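Subject: Re: [kitchen-stuff] what to do with the orange tumblers
Date: Wed 1 April

> The Lorov shop is clearing out its plastic tumblers and I am
> tempted. Does anyone know if the color stays put, or do they
> go cloudy like the clear ones did? Also are they any good for
> storing things, or just for drinks? I have 200 tea bags and
> no tin.

I can't speak for Lorov, but I've lived with orange see-through containers long enough to have views.

On color: mine have kept theirs. What you lose is any idea of what's inside. Apple juice, cold tea and plain water all look like cough syrup through amber, and I once poured a guest a tall glass of stock. She was very polite about it.

On cloudiness: top rack only, and keep the scrubby side of the sponge away from them. The old Praltum ones I had went dull in one November of careless washing.

On tea bags: no. Light gets in, and anything that narrows toward the bottom is a nuisance to pack. You get a neat layer at the top and a wad at the base that has to be fished out with a fork. Buy a tin. The Wesevard thrift store has nearly 100 of them, most with shortbread on the lid.

If you go ahead anyway, check that any printed design is on there properly. Run a thumbnail along the edge of it before you pay. My sister-in-law's set shed its stripes into the sink over one summer, and she still finds bits.

Close-up attached.

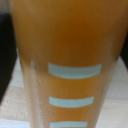 Amber container, pale bands down the front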